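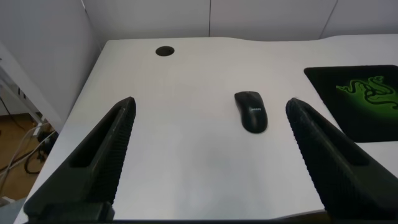 White desk with a curved back edge.

Item 731

Gudrun Björklund started at the lost property office in Hamemside in June, when the ferries went over to the summer timetable and people began leaving things on them in earnest. The office belonged to the Kettunen line. It had a counter, a kettle, and a back room with shelves up to the ceiling. The man who had run it before her had retired to his sister's house inland and left her a ring of keys and a ledger.

The ledger was simple enough. Each item got a number, a line of description, the name of the ship, and the place on the shelf. When something was claimed, you wrote the claimant's name in red and drew a line through the entry. When something had been there a year, you wrote "sold" or "thrown out" and drew the line in black.

She spent her first week going through the old pages to see what was still owed a line. Most of it was umbrellas. There was a box of children's shoes, all single. There was a wedding cake stand, a fishing reel, and a set of false teeth that she moved to a higher shelf without opening the bag. And there was item 731, which had been entered nine years before and had no line through it at all.

"Barometer, Kuditz, brass case," the ledger said. "Cultela, upper saloon, under seat. Do not sell."

She found it behind the umbrellas, wrapped in a gray sweater. It was as big as a dinner plate and heavier than she expected. The needle pointed to Rain. It was a clear morning outside, and she tapped the glass the way her father used to, and the needle stayed where it was.

She called the man at his sister's house. The sister answered and took a while to fetch him.

"The barometer," he said. "Is it still there?"

"It's on the counter in front of me."

"I wouldn't keep it on the counter."

"Why did you write that it shouldn't be sold?"

He thought about it. She could hear a radio, and somebody running a faucet.

"She said she'd come back for it," he said. "The woman who left it. She came in the next day and described it exactly, the dent and everything. I had the pen in my hand. Then she said she couldn't take it yet and would I hold on to it. I said a year. She said it might be longer than that."

"Did she leave a name?"

"She left the sweater," he said.

Gudrun put the barometer on the shelf below the cake stand. She didn't think much more of it until the Cultela came in that evening, an hour behind, with rain running off the rails and the passengers holding newspapers over their heads.
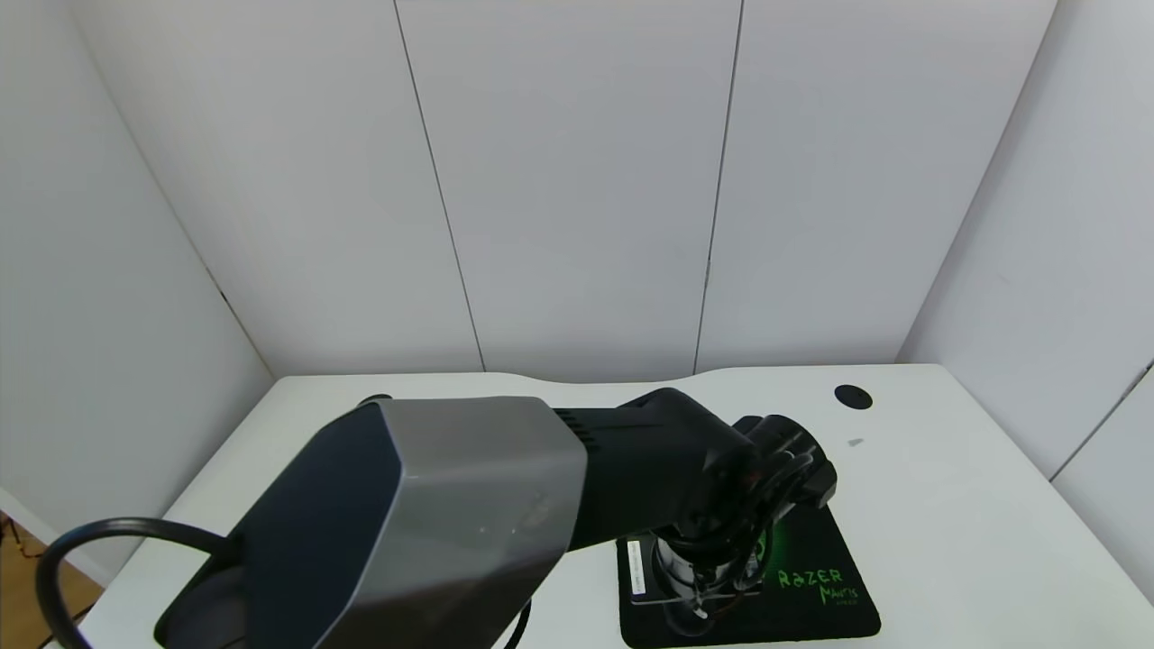 The desk in its corner, with white paneled walls.

After that she looked at it most mornings. It said Rain for 6 days, and on two of those it rained, which proved nothing in Hamemside. Then on a Wednesday it said Change. She stood there with her coat on and her bag still over her shoulder. She hadn't touched it. Nothing on the shelf had been moved.

She unwrapped the sweater the rest of the way and looked for a label. There wasn't one. It had been knitted by hand, and one of the cuffs had been repaired in a darker gray by somebody who was either in a hurry or not very good at it. In the left sleeve, pushed up near the elbow, was a ferry ticket folded small. It was a single from Hamemside, never punched.

She flattened it under the ledger and went to open the door.

The purser from the Cultela came in at noon with the week's bag. He was a broad, slow man who had been on the boats since he was a boy, and he liked to sit down on the stool and have his coffee there because it was quieter than the crew mess. She showed him the ticket.

"That's the old kind," he said. "They changed those."

"It was never used."

"Then she didn't go."

"But the barometer was found on board."

He turned the ticket over and looked at the back. "People get on and get off again," he said. "You'd be surprised. They get their bags stowed and find a seat, and then when we ring the bell they're down the gangway. There was one woman did it all one spring. I used to watch for her."

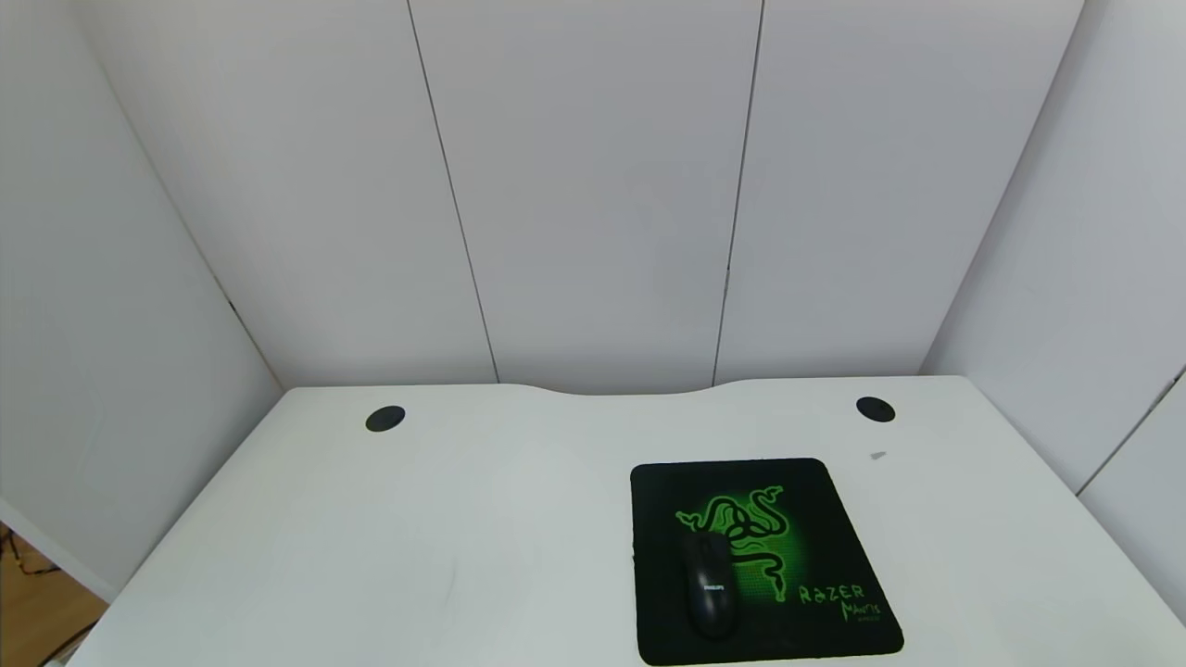

"What does a barometer measure, exactly?" she asked him. "I know it's the weather, but what's it measuring?"

"The weight of the air pressing down," he said. "When it drops, you can usually expect bad weather coming."

He drank some of his coffee.

"Did she have one with her?" Gudrun asked. "The woman who kept getting off."

"She had something in a bundle. I never asked. It wasn't my business as long as it wasn't alive." He gave her back the ticket. "Her husband was on the island. He had the pilot station over there. They'd had some kind of a falling-out about the house, whether to sell it. She'd get as far as the upper saloon."

"And then what happened?"

"Then she stopped coming. He stayed out there. He's still there, as far as I know. I take him his mail."

When he had gone she emptied the bag and entered what was in it. One umbrella. One child's bathing suit, damp. A paperback with the last chapter torn out — or perhaps it had been read so many times that it had come away. She wrote the numbers on tags and tied the tags on with string, and then she took down item 731 and wrapped it up again with the sleeves crossed over the front.

She could have sent it with the mail. There was a form for it. But the form had a box for the name of the owner and she didn't know what she would put in it, and the man on the island hadn't lost anything on a ferry.

So on her day off she bought a ticket and went herself. It cost less than she had thought. She sat in the upper saloon with the bundle on her knees. There were schoolchildren in the seats across from her, eating sunflower seeds and dropping the shells into a hat. When the bell rang she felt the deck shake and looked down at the gangway, and a dockhand in a yellow jacket was already walking it back.

The crossing was flat. The sun came in on the left side and everyone on that side moved to the right.

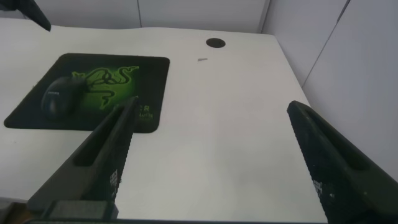

The pilot station was a white house with a flagpole, 200 yards up from the landing. A man was painting the fence. He was older than she had pictured, and he had done the top rail of the fence all the way along and left the bottom for later.

"I'm from the lost property office," she said.

He put the brush across the top of the can and wiped his hands down his shirt. She held the bundle out, and he looked at the sweater for some time before he took it. He didn't unwrap it. He put his thumb on the cuff with the bad repair.

"I did that," he said. "I used the wrong wool."

"It's been on our shelf. I don't know if it's yours or hers. I didn't know who else to bring it to."

"What does it say?"

"It said Change on Wednesday. Before that it said Rain."

"It always ran low," he said. "She said it was because of where I hung it."

He asked if she wanted something to eat before the boat went back. She said she did. The kitchen had a table with a chair on either side, and on the wall by the window there was a hook with a round patch of cleaner paint beneath it. He set the bundle on the draining board and sliced some bread and asked her how things were in Hamemside, whether they had fixed the clock at the harbor, and she told him they had put up a new one and it was slow.

The boat left at 8. He walked her down as far as the fence. On the way home she took the ledger page she had copied out of her pocket and tried to think how to write it, and by the time the harbor lights came up she had settled on the red pen. She still hadn't asked him his name, so she would have to get it from the purser.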